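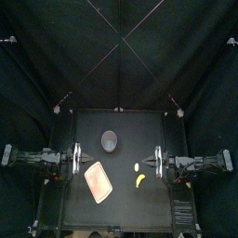
Re: [wondik-toys] Tray, cup and food as a set?

> We'd like to put the pink tray, a cup and the yellow banana in one bag
> and lend them as a picnic set from March. Arnulico do one the same way
> and say it keeps kids busy for up to 20 minutes. Any objections?

A few. I don't believe the 20 minutes, for a start. Mine tip the banana off the tray, put the cup on their heads and go looking for the trains. We already have 58 bags on the shelves at Majimbun and plenty of them hardly go out.

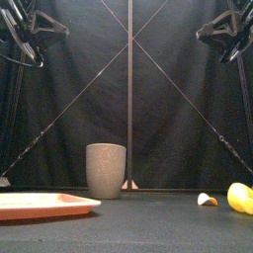
Does the tray need to be in the bag at all?

I'd keep it, as it gives the food somewhere to go, but I doubt anyone will borrow the set for the tray. It's an awkward shape to pack and the raised rim collects crumbs.

The little pale yellowish oval worries me more. Is it meant to be an egg? It's small beside the banana, and I wouldn't lend it to the under-threes until someone has checked the size. "It looked fine" was the answer last time.
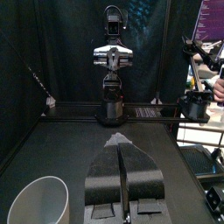

This page last changed June 2018

As for colour, I don't care if the cup doesn't match. Narnlow sell matching ones at $11 and I can't see what we'd get for the money.

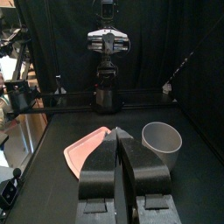

What I'd agree to

Tray, cup and banana in a mesh bag, oval left out for now. Lend it for one term - then look at the borrowing slips before buying any more.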